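Hubmann Leather Care Set, black and dark upholstery
Item no. 1111

Cleaner and conditioner for finished (pigmented) leather and for coated leather-look covers on chairs, footstools and sofa cushions. Not for suede, nubuck or untreated aniline leather.

Contents
Cleaner, water-based, 498 ml
Conditioner, 154 ml
Fine-pored sponge
3 cotton cloths

Use
Vacuum the cover with a soft brush first. Grit left in the seams will scratch the finish. Put the cleaner on the cloth or sponge, never directly on the cover. Wipe each panel from seam to seam with light pressure. On low pieces that stand on carpet, fold the cloth over the edge and work inward so that residue stays off the pile.

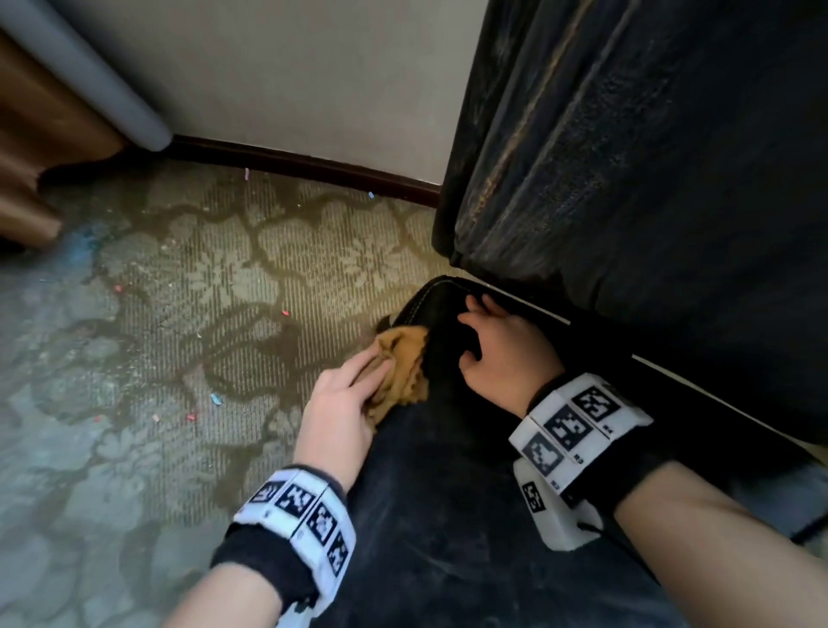

Rahel Hauser asks whether the cleaner can be left on overnight where a cushion has gone sticky. It cannot. A sticky surface usually means that the topcoat is breaking down, and a long soak speeds this up. Wipe the panel with a damp cloth, let it dry for a day and test the cleaner on the underside.

Backrests
The upper edge of a backrest collects skin oil and hair products and needs a second pass. Use the sponge, well wrung out, and keep one hand on the top of the chair so it does not roll or tip. Work below the top seam first, then along it. Do not scrub across the stitching; the thread is softer than the cover and frays.

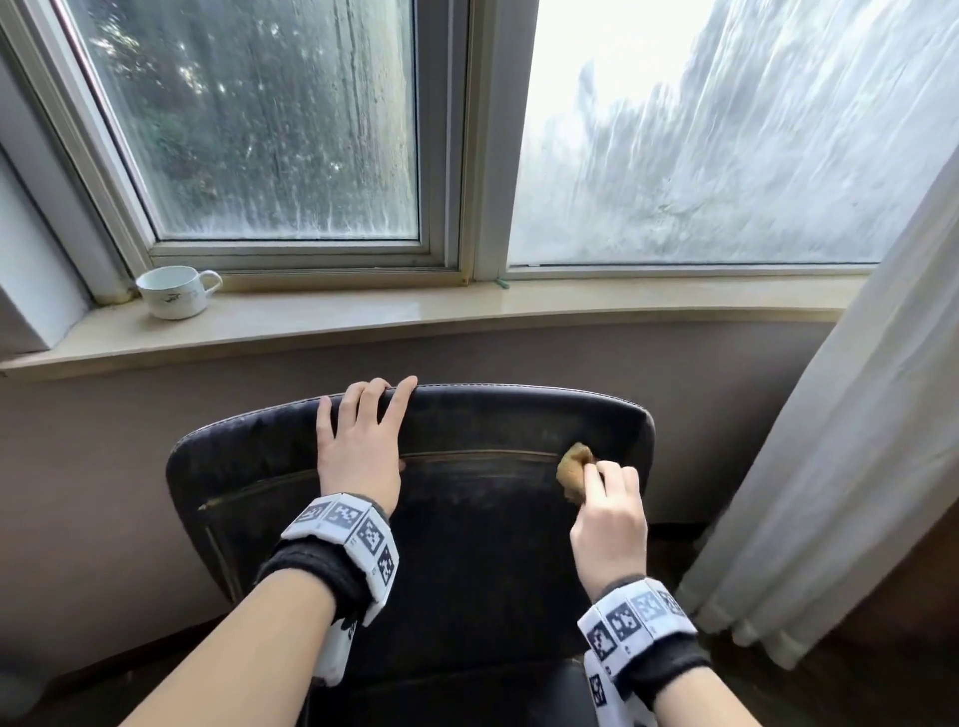 Rinse the sponge when it discolors and change the water between chairs. Leave the panels to dry at room temperature, away from heaters. Apply the conditioner in a thin coat with a clean cloth and buff after 20 minutes. Scuffed or faded areas will look more even after conditioning, but lost pigment is not replaced. For color repair see Hubmann Leather Tint, black.

Storage
Keep both bottles upright and free from frost. Close caps after use.

Supplied by Lostendale. Refill bottles of the cleaner are available separately. Instructions last revised 2023-05-20.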